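# Crazing on clear polycarbonate after switching cleaners

**tarnfield** · July

Looking for input on a surface problem. We run clear covers over display fixtures in a regional museum annex, mostly domes and a few flat panels. The domes are polycarbonate, thermoformed, no hard coat. Supplier is Ommont. The flat panels are cast acrylic from a different source and have given us no trouble.

Until last spring we used diluted dish soap and a rinse. Then purchasing moved everything to Fladano, the spray glass cleaner, to cut down on the number of products in the closet. Within a few months fine cracks started at the rims. They don't catch a fingernail. They show only when a light is held low and to the side.

Before I order replacements I want to know if this is the cleaner, the forming stress, or both.

---

**brickline_4**

Check the data sheet for the cleaner. If it has ammonia or a butyl solvent in it, you have your answer. Uncoated polycarbonate and ammonia don't get along, and the rim is where it pools and sits.

---

**ohmsworth**

Disagree that it's that simple. Ammonia mostly attacks over long contact. A wipe that flashes off in 20 seconds is a different exposure from a soak. I'd look at residual stress first. Thermoformed domes that weren't annealed carry most of it near the flange, and that is exactly where OP reports the cracks.

Do you know if these were annealed?

---

**tarnfield**

Ommont says "stress relieved" on the order sheet. No temperature, no hold time. I have written to ask.

Batch number on the affected covers is 3972. The older ones are 3070 and they were cleaned with the same spray on the same schedule. No cracks on the 3070 covers so far.

---

**ohmsworth**

So same chemistry, different batch, different result. That points to forming.

---

**brickline_4**

It points to forming making it worse. Environmental stress cracking needs both the stress and the agent. Take away either and it stops. He can change the cleaner this afternoon at no cost. He can't re-anneal parts that are already drilled and mounted.

---

**quillhaven**

Were the two batches trimmed the same way? I've seen router-trimmed rims craze while saw-cut and flame-polished ones from the same sheet stayed clean, and I've seen the reverse. Flame polishing puts a lot of stress into the edge if it isn't followed by an anneal.

Also, how are you lighting them for inspection? Overhead fluorescents hide nearly everything on a curved clear part. Glare reads as a scratch and a scratch reads as glare.

---

**tarnfield**

Trim method is unknown. The rims on 3972 look glossier, which may support the flame polish idea.

Inspection is a single lamp at a low angle with a plain background behind the part. On a curved surface you get the hard highlights no matter what, so the trick is to rotate the part and see which lines move. Reflections travel with the rotation relative to the surface. Cracks stay where they are in the material.

For anyone who hasn't dealt with clear domes, a pale gray background leaves you very little outline to work with. Most of what the eye picks up is the thin highlights along the curve and rim.
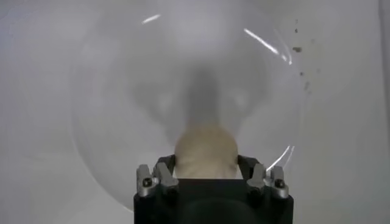
**mossgate** says to skip the single lamp and use crossed polarizers. Put a polarizing film on a light panel, the part in front of it, and a second film over your eye at 90 degrees to the first. Stress shows up as colored bands. Tight bands at the rim mean high stress, wide smooth ones mean you're probably fine. Two sheets of film cost less than one replacement cover.

---

**quillhaven**

Seconding the polarizers, with a caution. Polycarbonate is strongly birefringent and you will see color in nearly any formed part. Molecular orientation from stretching the sheet shows up along with the actual stress. Compare a 3972 against a 3070 side by side. The absolute pattern tells you little.

---

**ohmsworth**

Agreed on that point. Compare the same location on both, at the same thickness. A dome thins toward the crown, so reading crown against rim on a single part is meaningless.

---

**brickline_4**

All fine, but none of it changes the first step. Stop using the spray. Go back to mild soap, lukewarm water, soft cloth, full rinse. If you want a bought product, Floven is what our shop uses on uncoated polycarbonate. No ammonia, no alcohol. Leaves a slight film if you don't buff it.

---

**mossgate**

Floven streaks badly in dry air. Soap and water is better.

---

**brickline_4**

It streaks if you use too much. Spray the cloth.

---

**tarnfield**

Update. The sheet for the cleaner lists ammonium hydroxide and 2-butoxyethanol. It's off the cart as of today.

I borrowed two films from our photo department and put one cover from each batch on the light panel. The 3972 rim has narrow bands packed into the last half inch. The 3070 rim has two broad ones. Both also show color higher up, as quillhaven said they would.

---

**ohmsworth**

That would convince me the 3972 parts missed their anneal, or got a short one.

---

**quillhaven**

Ask Ommont for the oven log on that batch before you mention replacement. Also check the clamps. If the mounts pinch the rim, you are adding load on top of whatever is molded in. We moved to Ogola gasket strip under the flange and backed the screws off a quarter turn.

---

**tarnfield**

Mounts are rigid aluminum with no gasket. I'll measure the gap and see if the strip fits. 19 covers are affected, so I would like to do it once.

---

**brickline_4**

Oversize the screw holes while you have them off. Polycarbonate moves a good deal more with temperature than aluminum does. And no threadlocker anywhere near it. Most of the liquid ones will crack it faster than your spray did.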